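Where Does the Cardboard Go? Paper Recycling in Two Dormitories
Project report, Group 6
Rochelle Kerslake, Yasuo Sakamoto, Toshiko Koyama
Supervisor: Shigeru Hirano

1. Background

Melel Hall and Srithong Hall both have paper recycling on every floor, but the waste contractor has turned away full loads from Melel because of food and plastic mixed in with the paper. We wanted to find out whether residents know the sorting rules and whether the signs have any effect on what they do.

2. Method

We handed out a one-page survey in both halls and got 54 back, 32 of them from Melel. The survey asked which of six common items belong in paper recycling: a pizza box, a paper cup, a cereal box, a magazine, a padded envelope and a receipt. We also checked the collection points on three floors of each hall once a week for three weeks. Each point was marked clean, mixed or bad. Two of us marked every point separately and then compared.

3. Results

Almost everyone got the cereal box and the magazine right. The paper cup and the padded envelope caused the most trouble in both halls. Several people wrote in the margin that they put things in recycling when they are not sure, hoping someone will sort it later.

Srithong had more clean points than Melel in every week. The signs in Srithong hang at eye level above the openings. In Melel they are on the wall by the door, and on one floor the sign was behind a bicycle.

4. Discussion

The survey answers from the two halls were close, so knowledge of the rules does not explain the difference. Sign placement might. Container type could matter too, as Melel uses open-top containers and Srithong has lids with a slot. 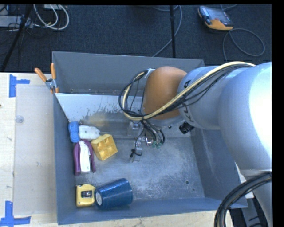
We could not separate the effect of the lid from the effect of the sign. To do that we would need to move the Melel signs first and leave the containers alone, then check again. Minoru Noguchi at the housing office has agreed to let us try this on one floor in August.

5. Problems

Our marks for "mixed" and "bad" did not always agree in the first week. We rewrote the definitions after that but kept the first week's marks in the results. The survey was only in English.

Submitted Wednesday, July 25, 2018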